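Forum Cuisine & Agencement > Plans de travail > Pierre naturelle

Sujet : Marbre blanc veiné sur îlot, porte-à-faux et traitement de surface
11 réponses masquées par vos filtres – afficher tout

marbrier_du_72
Inscrit, juillet 2025

Bonjour,
Projet d'îlot en marbre blanc, 20 mm fini, une seule tranche, sans joint. Caissons Branditz, structure métallique sous la partie repas. Le devis de chez Van Rooij prévoit un porte-à-faux de 350 mm côté assises, sans équerres, et un hydrofuge oléofuge appliqué en atelier. Deux questions.
1) 350 mm en 20 mm d'épaisseur sans renfort, cela vous paraît-il acceptable ?
2) L'hydrofuge en usine dispense-t-il d'une seconde application après pose ?
Finition adoucie, pas de poli. Plaque de cuisson sur le linéaire mural, donc aucune découpe dans l'îlot.

tolbiac
Pour le 1), non. En marbre de 20 mm je ne dépasse pas 200 mm sans appui, et encore, avec une tranche saine. Le granit pardonne davantage. Sur un blanc veiné, la veine est une zone de faiblesse si elle court parallèlement au bord d'appui. Demandez à voir la tranche avant débit et faites orienter les veines perpendiculairement à la ligne de flexion.
À 350 mm il faut des fers plats encastrés en sous-face ou des consoles. Un adulte qui s'assoit sur le bord, c'est un cas de charge à prendre en compte.

Kermadec
Pas d'accord sur les 200 mm. Le tiers de la profondeur totale est la règle que j'applique, à condition que les deux autres tiers soient appuyés en continu. J'ai un îlot en place depuis cinq ans avec 300 mm de débord, filet fibre de verre en sous-face, résine époxy. Aucune fissure.

tolbiac
Un cas qui tient ne fait pas une règle de dimensionnement. La vôtre suppose une pierre homogène et un caisson qui ne bouge pas. Les deux tiers appuyés règlent le basculement. La contrainte de traction en face supérieure, au droit de l'appui, n'en dépend pas.

Kermadec
Sur la traction, je vous l'accorde. Mais le filet en sous-face limite la casse au transport, et c'est là que la plupart des tranches se fendent.

tolbiac
Au transport, oui. En service, un filet collé en sous-face est du côté comprimé du porte-à-faux. Il ne sert à peu près à rien.

Hendrik Postma
Bonsoir à tous. Je pose de la pierre depuis 16 ans, je confirme tolbiac sur ce point. Sur 350 mm je mets des plats acier de 12 mm sur 60, fixés au caisson, entraxe 500, prolongés sous la dalle jusqu'à 50 mm du bord. On ne les voit pas assis. Vérifier la planéité à la règle avant collage, et colle souple par plots, pas de mortier.
Pour le 2) : l'application en atelier est correcte sur le principe, mais les chants sont souvent repris au montage, donc à retraiter. Test simple : une goutte d'eau, dix minutes, on essuie. Si la pierre fonce, on recommence.
Et rappel habituel, l'hydrofuge freine les taches grasses. Il ne protège pas de l'attaque acide. Citron, vinaigre, tomate : le calcaire est dissous en surface, traité ou pas.

marbrier_du_72
Merci. Van Rooij me propose de passer les plats en option. Un rendu : veinage fin, brun rosé, sur fond blanc. Le sol gris correspond à ce que je vise aussi.
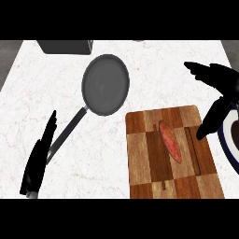
Points encore ouverts de mon côté

a) Chants : adouci simple avec chanfrein de 2 mm, ou quart-de-rond ?
b) Entretien : le vendeur recommande le nettoyant Roltik, pH neutre. Un retour ?
c) Casseroles chaudes posées directement, risque réel ou légende ?

Nadège_P
a) Chanfrein de 2 mm minimum. En dessous, le bord s'ébrèche au premier choc de cocotte. Le quart-de-rond vieillit mieux mais alourdit visuellement une dalle de 20.
b) Utilisé deux ans, rien à signaler. Du savon de Marseille liquide bien dilué fait le même travail, à rincer pour éviter le film.

Kermadec
c) Légende pour l'essentiel. Le marbre encaisse très bien la chaleur, on en fait des manteaux de cheminée.

Hendrik Postma
c) Un manteau de cheminée monte en température lentement et sur une grande surface. Une poêle en fonte à 220 °C posée sur une dalle à 18 °C, c'est un gradient local. J'ai remplacé un plan fendu le long d'une veine pour cette raison, à Gallport. Il faut ajouter l'effet sur l'hydrofuge, qui jaunit ou perd son efficacité à l'endroit du contact. Dessous-de-plat.

Kermadec
Vous êtes certain que la fente ne venait pas de la pose ?

Hendrik Postma
Certain, non. Caissons de niveau, collage intact à la dépose, fente partant de l'auréole laissée par la poêle. Je n'ai pas mieux comme élément.

tolbiac
Personne n'a parlé du poids. 20 mm de marbre, compter 54 kg/m². Sur un îlot de 2,4 m² on arrive à 130 kg avant renforts. Vérifiez les pieds des caissons Branditz : les réglables en plastique fluent avec le temps. Je les remplace par un socle filant en contreplaqué marine.

marbrier_du_72
Bien noté pour le socle. Les plats acier sont chiffrés à 1355 euros posés, fourniture comprise. Cela me paraît élevé.

Nadège_P
Ça l'est. Un métallier local découpe et perce ça pour une fraction du prix. Traitement antirouille obligatoire, sinon la rouille migre dans la pierre blanche et la tache ne part plus.

Hendrik Postma
Inox 304 si le budget le permet, et la question ne se pose plus. Attention par contre à la garantie : si les plats ne viennent pas de Van Rooij, faites écrire qui répond de la casse à la pose.

marbrier_du_72
Je leur demande une version sans les plats, avec la réserve par écrit. Je reviens avec le nouveau devis et une photo de la tranche retenue.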